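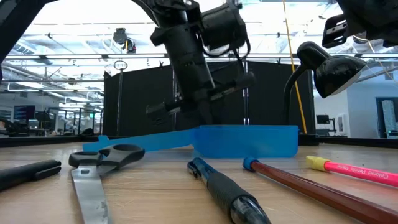
Part-time organizer, Mellum Tenants' Assembly

The Mellum Tenants' Assembly is hiring one part-time organizer to work with renters on the east side of the city. The job is 20 hours a week, mostly evenings, and runs through the end of October. We hope to extend it, but the money for that is not in place yet and we won't promise it.

The Assembly started after the rent strike at the Jafarzadeh Buildings, where tenants in 49 apartments withheld rent over heating and mold. We now have 329 dues-paying members in six buildings. Decisions are made at an open meeting every two weeks. The organizer attends and can speak but does not vote.

What you would do

Knock on doors in the Jafarzadeh Buildings and on the blocks along Utix Street, and keep notes on what people tell you.
Help tenants call and run their own building meetings. We don't want you chairing them.
Get members to city hearings on the rent ordinance, and help those who want to testify write down what they have to say.
Put together the monthly flyer. We print 4000 copies and it has to be readable by someone waiting for an elevator.
Be on hand at marches and pickets. You may be asked to marshal, and we will train you for that.

What we are looking for

You have taken part in organizing before — a union drive, a campus campaign, an encampment, a parents' group at a school. Paid experience is fine but not required. You can disagree with people and still work with them the next day. Our members include retired bus drivers, students, anarchists and regular churchgoers, and meetings can run long.

A second language spoken in the neighborhood is a big help. A driver's license is useful but you can do the job without one. An arrest at a protest will not count against you.

We encourage current and former renters in Mellum to apply. Landlords and employees of property management companies are not eligible.

How to apply

Send us one page on something you helped organize, including a part that went badly, plus the names of two people you worked with. No resume needed. Leave it in the Assembly mailbox at the Orano Street hall by 27th May. We will reply to everyone. Interviews are with three members and last an hour — tell us if you need child care or an interpreter.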